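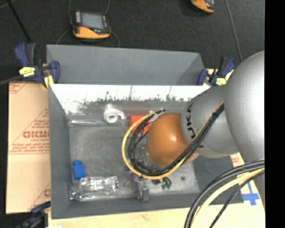 Uma caixa cinzenta com o fundo riscado e, espalhadas, coisas de vários tamanhos.

Em defesa da caixa das coisas soltas

Quando cheguei a Brekville, aprendi depressa que em cada casa existe uma caixa onde se deita o que não tem lugar. Muitas pessoas têm vergonha dela. Eu penso que não deviam ter.

A minha caixa custou 2310 na loja Fledano e hoje tem o fundo cheio de marcas. Gosto destas marcas. Um rolo, uma peça pequena de que já não sei o nome, um parafuso do armário antigo – tudo pode esperar ali sem incomodar ninguém.

No domingo tentei separar tudo em 2 gavetas, como aconselham as revistas de arrumação. Perdi a tarde inteira e depois não encontrava a fita-cola. Voltei a pôr as coisas juntas.

Arrumar é um bom hábito, eu concordo. Mas uma casa precisa também de um canto onde a ordem é menos severa, e prefiro que este canto tenha quatro paredes e o fundo à vista.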